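Notebook – clearing rig, December

Still not convinced by the Skudham protocol. They claim 200 micron slices go fully transparent in 6 hours. Ours were cloudy at the edges after a night on the shaker, and the Pillton batch looked worse.

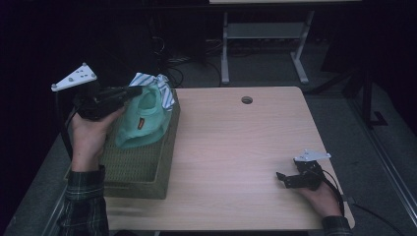 Index matching may be the trouble. I made up the medium at 80 percent by weight, same as last time, and the refractometer reading drifted between morning and 4 pm. Either the bottle is taking up water or the instrument is no good. I suspect the instrument.
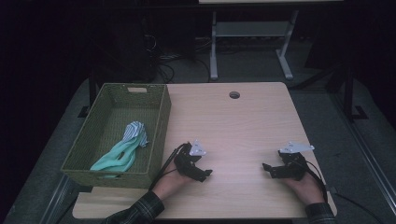
Linusska thinks it's neither, and that we are cutting the wash short and leaving detergent in the tissue. Could be. I'd want to see one slice from each wash before I believe it.
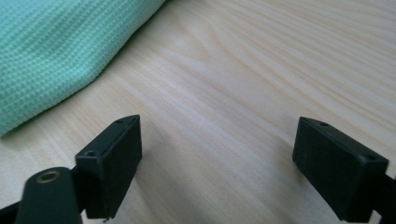

Meanwhile no more imaging on the Pētersons stage until the focus stops creeping. The nice stack from last month was one good field – I wouldn't put it in a talk. Next: fresh medium, long wash, 4 slices, blank chamber as control.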